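Ticket: gripper pushes through the grasp height on bread items
Project: Kena, bread-to-basket task
Component: grasp planner / depth filter
Opened by: Ratih Ginting
Assigned to: Minoru Ueda
Status: open

Summary
On the croissant, the planner returns a grasp height that is too low. The arm follows the plan correctly, so the fingertip reaches the top of the bread before the close command is sent. The controller logs no error. The round roll plans normally with the same settings.

Steps to reproduce
Load the bread config on the left arm, leave the other arm parked, and run the pick with the default depth filter.

Log, 18 Nov 2018
Checked the hand-eye calibration first. Residuals are fine, no change made.
Replayed the saved point cloud offline. The segment for the croissant has 1,579 points after filtering and 3,598 before. Most of the lost points are along the ridges on top, so the fitted box comes out too flat.
Turned the outlier filter off. Height is right, but the box now takes in part of the roll behind and the grasp centre moves.
Put the filter back and raised the neighbour count to 59. Better on the replay, not tested on the arm yet.
Contact stop did not trigger. It is only polled every 300 ms in this build - far too slow for the last part of the descent.

Next
Minoru to move the contact check into the control loop. I will split the filter settings by object so the roll keeps the old values.

State at contact, default filter: 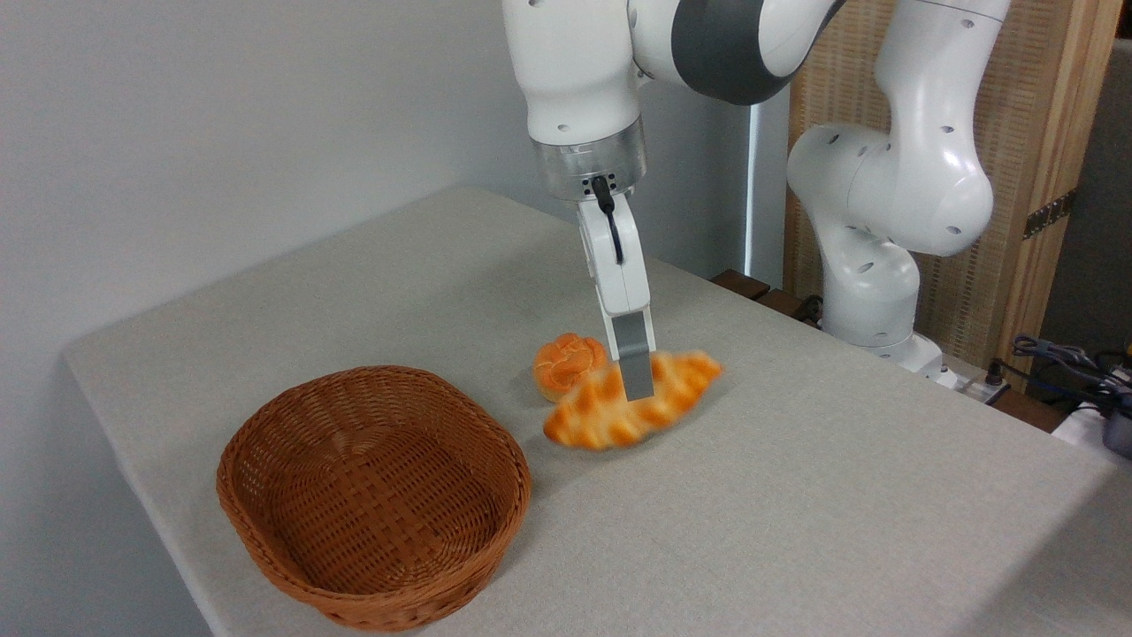
Chie Fukuda: Please don't split the settings by object yet. We had the same flat box in May and it came from the voxel step, which runs before the outlier filter. Can you replay the cloud with that step off and post the point count here?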